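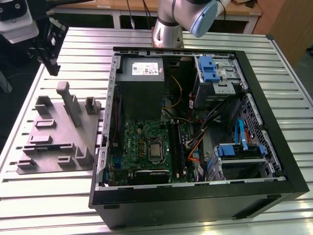 旧台式机放了好几年，还值得拆开清灰换硅脂吗？
值得，只要主板和电源没坏，花一个下午加一管硅脂的钱，日常办公还能再用一阵。

我自己这台是DELL的老机器，邻居Fenna Verbeke搬家时给我的，50块，外加帮她扛了两箱书。放在阳台柜子里一直没动，昨晚终于下决心了。

先说顺序啊，我每次都记不住：断电，按几下开机键放电，侧躺，开盖，拍照！一定拍照！上回没拍，前面板那几根细线我对着说明书插了一晚上……

散热器拆下来以后CPU就光着待在插座里，方方一块银色的。旧硅脂用无水酒精加咖啡滤纸擦，别用纸巾，掉毛。擦的时候CPU别取出来，插座里的针脚碰歪一根就够你哭的（别问）。

老机箱里头我最喜欢的是那个蓝色塑料卡扣，亮蓝亮蓝的，在一堆银色铁皮上特别显眼。现在的新机箱全是黑的，看着高级，找个卡扣得打手电。

有人问电源要不要拆开清灰。不要不要不要！里面有高压电容，断了电也可能存着电。从外面用气吹对着风扇口吹就行，吹的时候拿根棉签把扇叶别住，不然会跟着转。

硅脂我用的Rakodent，4克一管，挤黄豆那么大一坨在正中间，压下去自己会摊开。Vasanthi Talukder坚持要用小刮板抹平，我俩为这个在群里吵过一轮，最后谁也没说服谁哈哈。

内存拔下来拿橡皮擦金手指，轻轻地，朝一个方向擦。插回去听到咔哒一声才算到位。开不了机的老电脑，我碰到过好多次都是内存没插紧。

预算报一下：机器50，硅脂和酒精家里有，打算再加一块固态硬盘，预算200以内，看中一块158的，还在犹豫。机械盘先留着当仓库。

对了，主板上那颗纽扣电池顺手换掉，CR2032，超市就有。老机器放久了时间老是跳回出厂那年，网页全报证书错误，一月份我帮我妈修电脑，折腾半天就是它。

线我还没理，电源出来那几捆又粗又硬，扎带扎太紧盖子反而合不上。有没有人有好办法，评论区教教我🙏

系统想装个轻一点的Linux，主要给我妈看菜谱和听戏。大家有推荐的吗？字体要大，图标要大，别老弹更新那种。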